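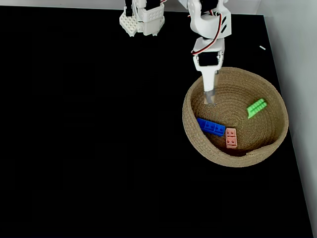

Mastness is recruiting participants for a paid study of how adults put away small household items. The work is done sitting or standing at a table, one item at a time, and each session consists of moving loose items into a container, taking them out again and laying them back on the surface. Containers vary in depth, rim and material. The shallow round type, coiled from natural-fibre rope with a thick rim, is the one used in the first block of trials, and plastic building blocks of different colours are the first items to be sorted into it. Later blocks use boxes, trays and bags, and items such as pegs, cutlery, socks and stationery.

Purpose of the study

The study is run for Larar, a maker of home storage goods, and covers the range sold under the name Sepp. Larar wishes to know how container shape affects where people place things, how often they correct a placement, and how items settle against one another in a shallow container compared with a deep one. Results will be used to set the dimensions of the next range. No purchase is asked of participants and no sales contact will follow.

Who can apply

Applicants must be aged 18 or over and able to handle small items with at least one hand for the length of a session. Left-handed and right-handed applicants are both wanted, and left-handed applicants are at present under-represented. Normal or corrected eyesight is needed. Colour vision deficiency does not exclude an applicant but must be stated on the form, as some trials ask for items to be sorted by colour.

People who have worked in the design or sale of storage products in the past two years cannot take part. The same applies to employees of Larar and members of their households. Experience of packing, warehouse picking or nursery work is neither required nor a bar.

What a session involves

Each participant attends 10 sessions over a period of up to five weeks. A session lasts two hours, with a break of 16 minutes at the midpoint. Start times are 9.30 am, 1 pm and 4 pm. Participants choose a start time at enrolment and are asked to keep to it throughout.

At the beginning of each trial the items are on the open part of the table and the container is at a marked place. A card gives the instruction for that trial. Typical instructions are:

Place all items in the container in any order.
Place the longest item first.
Place the items so that none of them stands above the rim.
Remove the items one by one and set them down apart from each other.
Move the container to the other side of the table without tipping it.

Trials are not scored for speed. Participants should work at the pace they would use at home. If an item is dropped on the floor, leave it there and say so; the session supervisor will replace it. Do not restart a trial unless told to.

Some trials are repeated many times with the same items. Applicants should consider whether they are comfortable with repetitive handling before applying. The items are light, and nothing used in the study weighs more than 300 grams.

Clothing and hands

Sleeves should end above the wrist or be rolled up. Rings with raised stones, bracelets and watches are to be taken off before the first trial, and a locker is provided. Long nails are acceptable. Hand cream should not be used on the day of a session, as it marks the table surface and is absorbed by the rope containers. Participants with a cut or a plaster on either hand should tell the supervisor on arrival – the session will usually be moved to another day.

Payment

The fee for completing all sessions is £699, paid by bank transfer within two weeks of the last session. Participants who withdraw early are paid in proportion to the sessions attended. One missed session may be rearranged without loss of payment if notice is given by 5 pm on the day before. Travel costs are not refunded.

Place and access

All sessions are held at the Mastness rooms in the Drelel building, on the ground floor. There is step-free access from the street and an accessible toilet on the same corridor. Table height can be adjusted, and participants who use a wheelchair should note this on the form so that the table can be set beforehand. Cycle parking is at the rear. There is no car park.

Information we keep

Sessions are recorded on video. Recordings are stored under a participant number and seen by study staff at Mastness and by the product team at Larar. Names and bank details are held separately and deleted once payment has been made. A participant may ask for their recordings to be removed at any point up to the end of the study.

How to apply

Complete the form available from the Mastness reception desk or from the studies page of our website. State your preferred start time, your dominant hand and any dates on which you are away. Places are offered in order of application, subject to the balance of left- and right-handed participants. Sessions begin in March, and the form will close when all places are filled.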